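Nondwood planning stack: progress report for October
Prepared by Letay Shiferaw for Hendrik Van Hecke

The short version is that the two-arm planner now runs in simulation from end to end, and the budget line marked "contingency" has become our favorite line.

Hendrik asked last time why collision checking was taking so long. Ward Koster found the answer: we were testing each arm against the whole room at every step, including walls neither gripper could hope to reach. He has since taught the planner to ignore them. A batch of 3000 planning requests now finishes over lunch, which has done wonders for lunch.
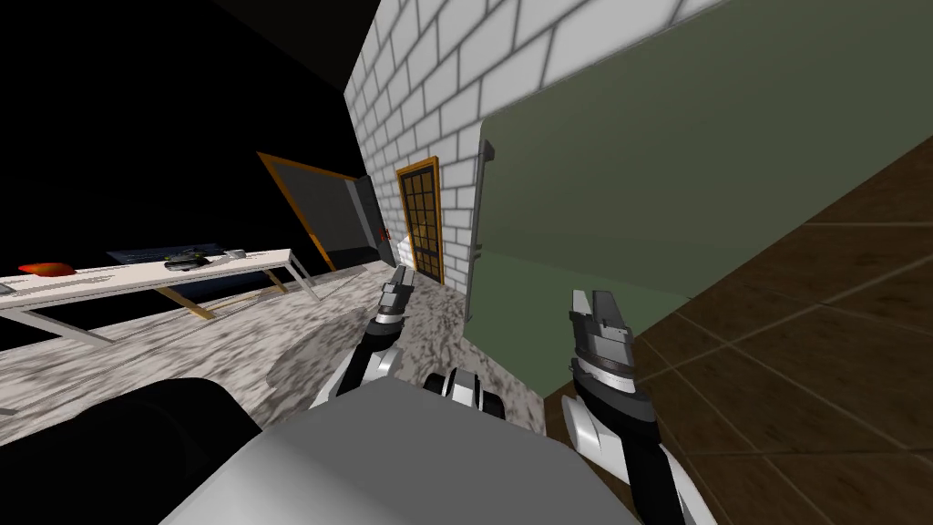 Simulated room, robot's own view, both grippers raised. Table with test items at left.

The tilted view is the head camera with its roll left in. Gwenaël Boyer wants perception to cope with it before we straighten anything, and he is right, although the rest of us now read our screens with our necks bent.

Still open: the two arms share one clock in the simulator and two in the controller. They disagree by up to 12 milliseconds — not much, unless both grippers want the same object. Lieven Koster is rewriting the sync layer and expects to need six weeks. He has said this before, so I have written it down here.

For the next period we ask to keep the second simulation license and to move the Elen logging tool to maintenance only. Its one regular user is me.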